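Lantern Walk Equipment > Poles and Carriers
July 6, 2024 - Sevton Product Desk

Nender Sectional Lantern Pole

The Nender is a hand-carried pole for evening lantern walks, harvest processions and similar community events. It holds one paper or fabric shade and one battery lamp ahead of the carrier and above shoulder height. The pole comes apart for storage and is sold singly or in cased sets. It is not designed for banners, flags or open-flame lanterns.

This page covers the current version of the pole. Owners of the earlier one-piece model should read the section on older parts before ordering spares.

Construction

The shaft is made up of five tube sections, each 45 cm long. Sections join with a spring button that seats in a drilled hole. The button clicks when it is home, and the joint can be checked in the dark by running a thumb over it. A joint that has not clicked will still hold the weight of a shade for a time, so check by touch before the pole is raised.

The tubes are aluminum with a matte gray coating. Four of the sections are interchangeable. The fifth is the head section, which has the hook socket at its upper end and a colored band at its lower end so that it can be picked out of the case quickly. The bottom section takes a rubber foot, and the foot fits any of the four plain sections.

A foam grip is supplied loose. It slides over the tube before assembly and is held by friction. For most adults the grip sits best on the second section from the bottom, with the other hand free to move. Smaller carriers usually prefer it lower.

Pole length

The full pole uses all five sections. For children, or for halls and covered streets with low wiring, it can be built shorter by leaving out plain sections. The shortest permitted build is 2 sections, one plain and one head. The head section should not be used alone, as there is no safe place to fit the grip.

Do not join plain sections from two poles to make a longer one. The joints are rated for the standard length only, and the extra leverage will bend the lowest joint when the carrier turns into wind.

Hook and swivel

The hook is a bent steel rod with a closed eye. It drops into the socket on the head section and is locked by a quarter turn. A swivel under the eye lets the shade face in any direction while the pole itself turns in the hand. This reduces twisting in the suspension cord, which was the most common complaint with the one-piece model.

The swivel is greased at the factory and should be wiped, not washed. If it becomes stiff, replace it. It is a press fit and can be removed with a small punch.

Load

The maximum shade weight is 300 g. The figure applies to the shade, its frame and any decoration, and does not include the lamp. Weigh the finished shade after the glue and paint have dried. Tissue paper over willow or cane is normally well inside the limit. Card, wire mesh and papier-mache are often over it, particularly where several people have worked on the same shade and each has added a layer.

Broad flat shades catch wind and should be treated with more caution than round ones of the same weight. Figures such as fish, birds and ships are usually better carried with a second cord from the tail to the lower ring on the head section. The ring is fitted to all current poles. In gusty weather shorten the pole, or walk without the shade raised until the route reaches shelter.

Lamp

The Nender lamp is a separate item and is included only in the cased sets. It is a warm white LED unit with a frosted cover, and it hangs from its own clip inside the shade. The clip is deliberately short, which keeps the lamp near the top of the shade and the light even down the sides. If the lower part of a deep shade looks dim, use the extension cord listed under spares and do not move the clip.

The switch has two positions, steady and off. There is no flicker setting. Several buyers have asked for one, and it was left out to keep the switch simple for gloved hands.

Batteries are not supplied. Use cells of one type and one age in each lamp. Remove them before the lamps go into storage. Leaking cells are the main cause of returned lamps and are not covered by the warranty.

Use with Meng frame kits

The pole accepts all shades built on the Meng frame kits without modification. The Meng top ring drops over the hook eye and is closed with the split pin from the kit. The larger Meng star frame needs a tail cord, as described under Load.

Homemade shades need a top ring or a firm crossbar. A loop of thread through paper is not enough, and it will tear at the first stop and start. A crossbar cut from cane, with the cord tied at the middle and a dab of glue on the knot, works on nearly any shape.

Shades with candle holders must not be used on this pole, whether or not the candle is lit. The grip and the joint buttons are not heat resistant, and the carrier cannot see the inside of the shade once it is raised.

Assembly

Lay the sections out in order with the banded head section at the far end. Slide the grip onto the section that will carry it. Join from the foot upward, listening for the click at each joint. Fit the hook last and give it the quarter turn. Hang the shade with the pole lying across a table or a pair of chairs, switch the lamp on, and raise the pole by walking the hands up the tube.

To take it down, lower the pole the same way. Remove the shade before releasing any joint. Press each button fully and pull straight. Twisting scores the tube, and scored tubes become hard to separate in cold weather.

Where many poles are being prepared for one walk, build the poles early and stand them on their feet in a corner or rack. Shades are best left in their boxes until shortly before the start. Marking poles with cloth tape above the foot makes it easier to return them to the right case. Do not put tape over a joint.

Carrying in procession

Carry the pole tilted slightly forward, with the foot close to the hip. Leave a full pole length to the person in front. At corners, carriers on the inside should shorten their step and keep the pole on the outer side of the body. When the procession halts for singing or a reading, the foot can be rested on the ground. It should not be rested on a shoe.

Overhead lines, low branches and shop signs should be checked in daylight, on foot, with one pole built to the length that will be used on the night.

Case and sets

The cased set is packed in a canvas roll with a pocket for each section and a flap for the hooks. The roll has two carrying handles and a label window. It is water resistant but not waterproof, and damp poles should be wiped before they are rolled up.

The set is the version bought for the Gelldale lantern walk, held each November, and the roll was redesigned after comments from the organizers there. The pockets are now open at both ends, so grit falls out and does not collect around the buttons.

Care and storage

Wipe the tubes with a damp cloth and dry them. Use no solvent on the coating. Check the buttons for grit and press each one a few times. A drop of light machine oil on the spring is enough for the season. Store the sections apart, away from radiators. Foam grips should be taken off if the poles will be stored for long periods, otherwise they mark the coating.

A bent section should be replaced. Straightened tubes do not regain their strength, and the bend nearly always returns at the same point.

Spares

The following are stocked by Sevton and can be ordered singly:

Plain section
Head section with socket and ring
Hook with swivel
Swivel only
Joint button and spring
Foam grip
Rubber foot
Lamp
Lamp extension cord
Canvas roll

Older parts

The hook for the one-piece model has a thicker shank and does not fit the current socket. The foot and the grip are unchanged. Lamps from the earlier series can be used on the current pole, but their clips are longer and may touch the side of a narrow shade. If they do, exchange the clip and keep the lamp.

Warranty

The pole and hook are covered for 2 years from delivery against faults in material and manufacture. Bending, scored tubes, battery leakage and damage from overweight shades are excluded. Keep the packing slip, as the batch code printed on it is needed for any claim. Returned poles should be dry, taken apart, and sent without the shade.

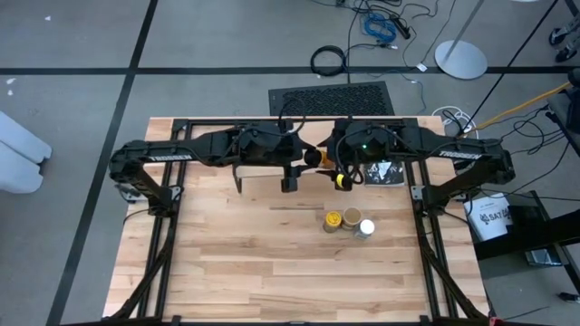
Butcher-block style table with black frame and TROSSEN arms.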